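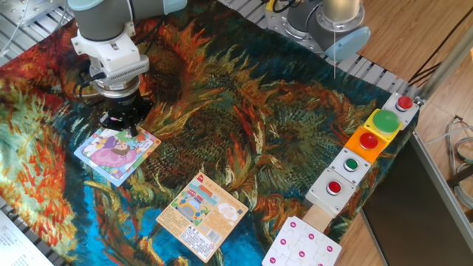

A children's puzzle on the sunflower mat.

About Tellen

Tellen is a puzzle and board game library on the ground floor of the old Purkuvel bakery. You pay a small fee, you take a game home, and in theory you bring it back with all the parts. We have been testing the theory for 20 years.

We began with 37 puzzles, a borrowed shelf and a firm belief that people count their pieces before they return them. The shelf is still borrowed. These days every box gets checked at the front desk, and anything with a gap in it goes on the "nearly" rack, where members can have it for free. The nearly rack has its own fans, and some of them are quite snobbish about complete puzzles.

Membership runs from May to May and covers one household, however you care to define that. You can have 4 items out at a time and keep them for five weeks. Late fees exist, mostly on paper. If you own up to a lost piece, there is no charge. If we find out on our own, there is still no charge, but we will sigh.

Our second branch, in Fellen, is smaller and warmer and has the better chairs. It holds the long war games, the ones with rule books thicker than the board, and it stays open later because those games do not end when you expect them to.

Etim is our spare parts service. Send us a note saying which die, pawn or plastic sheep has gone missing and we will look through the drawers for a match. The sheep may be a different color. It may be a goat.

Donations are welcome at either desk during opening hours. Please tape the lids shut. We have enough copies of the one with the lighthouse.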